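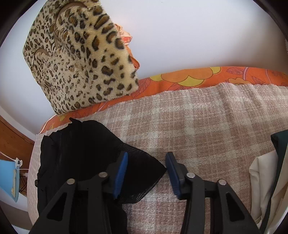

4. Set the wash program
Guides > Laundry > Fimura 208 > Set-up
2 min read

Turn the dial to Dark Knits. Press Temp until the display shows 19.

5. Load the drum
Turn black items inside out and close any zippers. Tie drawstrings in a loose bow.

Caution: Do not fill past the 82 mark on the drum rim.

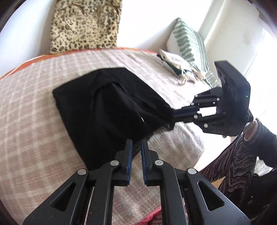 Can I wash black and gray together?
Wash new black items alone for the first 2 cycles – after that, gray is fine.

6. Start the cycle
Close the door until it clicks and press Start.

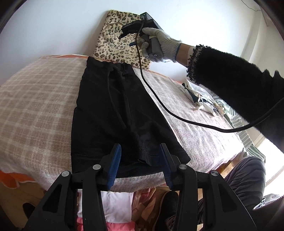
R. Georgiou
Technical Writer, Folleteo

Note: Leave the door open after unloading.

Menu Guides Parts Contact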